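Kitchen tips: keeping a work table clear

A table that collects mail, chargers and grocery bags gets wiped less often, and the grease builds up underneath. Clear it completely once a week. Friday evening works well in most homes, before the weekend cooking starts.

Wipe with warm water and a drop of dish soap, then again with plain water. Go along the back edge with an old toothbrush. Crumbs gather there and turn hard after a few days. Dry with a cotton cloth, working toward you.

For water rings on a waxed top, rub with a soft cloth and a little paste wax. Leave it for 16 minutes and buff. Do not use vinegar on stone.
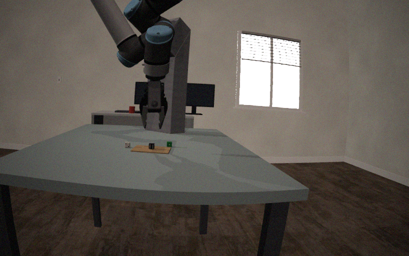 Nermin Aydoğan writes that paste wax did nothing for her older rings, and that she had better results with a warm iron over a folded dish towel, six or seven seconds at a time, lifting the towel to check between passes. She would not try it on veneer.

The iron should be on its lowest setting with the steam off. Test on the underside first.

Sticky spots left by labels come off with cooking oil. Put a few drops on, wait, scrape with an old plastic card and wash with soap.

Keep two cloths for the table and wash them hot. Sponges hold odors and should be changed often.

Next: cleaning drawer runners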